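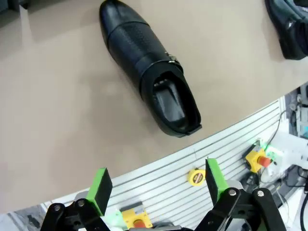

Two stop buttons and no one who knew which was which

I have worked with robot arms long enough to have pressed the wrong stop button, and in May I did it in front of a visitor. No one was hurt and nothing was broken apart from a shoe stand. I am writing about it now, almost a year later, because I still see the same mistake in most of the rooms I am invited into.

The job was dull. Risstead wanted a pair of arms to pick black dress shoes off a table and set them on a display stand, over and over, with the buckle to the outside. Shoes are a fair test. A polished toe throws the light back, a dark insole gives the wrist camera very little to go on, and a buckle will catch a fingertip pad if the approach is a little low.

On the day in question the approach was low. The left arm closed on the collar of a shoe, caught the strap, and kept driving down because the force limit had been raised the evening before and not put back. I was at the wrong side of the table. I reached for the nearest yellow box with a red button and hit it hard. The right arm stopped dead. It had been parked anyway. The left arm carried on for two seconds, pushed the shoe into the stand and bent the top plate, and then faulted out by itself with code 3264.

Two seconds is a long time when you are watching it. If Timothée Carré had been holding the shoe steady, as he had been that morning, it would have been his hand under the gripper.

The report we wrote blamed the force limit. That was correct as far as it went, and the limit was locked behind a password the same afternoon. I signed the report and I have regretted it since. A raised limit is an ordinary slip and there will be others. The stop button is there for all of them, and ours did half a job.

Each arm had been bought with its own stop, and each stop had been wired to its own controller, which is how they come out of the crate. The boxes looked alike, and they had been put where there was space, a short reach from each other. Everyone who worked there daily could tell you which was which if you gave them a moment to think. I couldn't, under pressure, and I had been there for weeks.

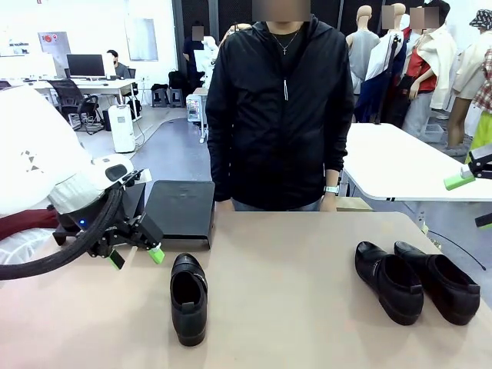

The shoe table, with the stand to the left and a pair of loafers waiting.

My view is simple. If two machines can reach the same table, any stop button at that table should stop both of them. I have had this argument at Pulero and again at McGrath, and the objection is always that a shared stop costs time. One arm faults, somebody presses the button, and now both have to be brought back up. At Griditside they had measured it and told me it came to some 19 minutes a shift. I believe the figure. I don't think it is a good reason.

The second objection is better. A shared circuit is one more thing to wire and one more thing to get wrong, and a stop you wrongly believe is connected to everything is worse than one you know is limited. I accept that. It means the circuit has to be tested at the start of the day with both arms moving slowly, and the test has to be written down by the person who pressed the button. We do it now before the shoes come out of the box.

Labels are the usual compromise and I would not bother with them on their own. People do not read when they are frightened. Nor would I rely on colour, with every box yellow and every button red, as they should be.

The other change I would make is to where people stand. It is easy to rest your hands on the edge of the table while an arm is holding still, and I have done it plenty of times. An arm that is holding still may only be waiting for its next instruction. Ask for the power to be off first, and wait until you have an answer.

Risstead joined the two circuits in the end. The bent stand was straightened in a vice and went back into use.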